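Workshop notebook – Prollness bench, July
Entry opened Friday, 08.40

Subject: hide glue trials for the drawer linings, continued from the previous entry.

The second batch of pearl glue from Ravn was put to soak overnight in cold water and had swollen evenly by the morning. The first batch, it will be recalled, was left with a dry core in several of the grains, and the resulting glue was stringy when brushed. The soaking time has therefore been extended to 14 hours for all further work. Colleagues preparing glue for the Monday session are asked to start it before leaving the building.

The pot was brought up slowly in the water bath and held at a steady heat for the whole of the morning. No scum formed beyond the usual thin skin, which was lifted off with a spatula and discarded. The smell was mild. The glue ran from the brush in a continuous thread and broke cleanly when the brush was lifted, and this was taken as the working consistency. A little warm water was added towards eleven o'clock to restore it.

Test pieces were cut from the offcuts of the Clorholm cabinet order. Beech and pine were used, with the faces planed on the same day. In the earlier trial some faces had been planed a week in advance, and the joints made from them were noticeably poorer. It is not certain that the delay was the cause, as the room was also colder that week, but fresh planing costs little and the practice should be kept.

Each pair was warmed before gluing, rubbed together until it began to grab, and set aside without clamps. A further group was made in the same way and clamped lightly. All pieces were left on the rack beside the north window, with spacers between them to let the air pass.

Observations at 12.30. The rubbed joints had all taken hold and could be lifted by one half. The clamped joints showed a slightly finer line on the beech, and no difference was visible on the pine. Squeeze-out had gelled and came away with a blunt chisel in long strips. On two of the pine pieces it had been wiped too early with a wet cloth, and the grain has been raised along the line. Wiping is to be left until the gel stage in future. The raised grain will need to be scraped before the pieces can be fairly compared with the rest.

Paper linings. The Clorholm order calls for lined drawers, and the client's preference is for the plain laid paper already held in stock. Three ways of fixing it were tried on spare drawer bottoms: thin hide glue, wheat paste, and a mixture of the two. The thin glue gave the strongest hold but allowed no time to slide the sheet into position, and one sheet was torn at the corner in the attempt to move it. The paste gave ample time but cockled the sheet badly along the long edges. The mixture lay between the two and was the easiest to manage.
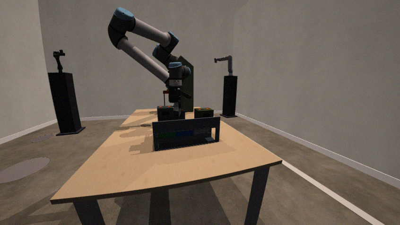

The proportion that served best was 6 parts of paste to one of thin glue, both measured warm. It should be brushed on to the wood and not on to the paper. The sheet is then laid from the back of the drawer towards the front and smoothed with a dry cloth pad, working outwards from the middle. Where the sheet was dampened on its upper side beforehand, the cockling was much reduced, and on the last of the drawer bottoms it was absent when checked at the end of the day.

The paper from Zernura was tried as well, at the request of the finishing room. It is heavier and has a hard size on one face. The mixture would not wet the sized face at all, and the sheet sprang up at the edges within the hour. With the unsized face down it behaved acceptably, though the colour is warmer than that of the stock paper and the two should not be mixed within one piece of furniture. The remainder of the roll has been labelled with the correct face and returned to the plan chest.

Notes on equipment. The thermostat on the older glue pot is drifting again. It was set in the usual position and the bath climbed well above what was wanted before it was noticed. The glue in that pot was thrown away, as overheated glue loses its strength and there is no practical way of telling how much has gone. The newer pot held steady throughout and should be used alone until the thermostat has been replaced. A request has been entered in the repairs book.

The bristle brushes with metal ferrules are leaving dark stains in the glue, most visibly on the pine. The string-bound brushes do not have this fault. It is proposed that the ferruled brushes be moved to the shellac cupboard, where they will do no harm, and that 7 further string-bound brushes be ordered with the next delivery of abrasives.

Strength tests. These have not yet been carried out. The pieces are to stand for at least a week before they are broken, and the breaking jig has in any case been lent to the chair bench. When it returns, the stop should be reset to 130 mm – it was found at a different setting last time, and an afternoon's results had to be put aside. Each broken piece is to be kept with its label and marked to show whether the failure was in the wood or in the glue line. A note of the weather on the day of gluing would also be useful, and a column has been added to the sheet for this purpose.

Storage. Leftover glue from the newer pot was poured into the shallow tray, allowed to set, cut into squares and placed in the refrigerator. It may be melted once more for paper work. It is not to be used for joints. Any square showing mould is to be thrown away whole, however small the spot.

Matters outstanding:
Scrape the raised grain on the two pine pieces.
Replace the thermostat on the older pot.
Ask Clorholm whether the undersides of the drawers are to be lined, as the drawing and the written order do not agree.
Check the remaining stock of laid paper against the number of drawers, allowing for spoiled sheets.
Recover the jig from the chair bench.

Addendum, 16.50. The drawer bottom fixed with paste alone has flattened considerably on drying, more than was expected at midday. It has been left on the rack with the others and will be looked at again after the weekend before paste is ruled out.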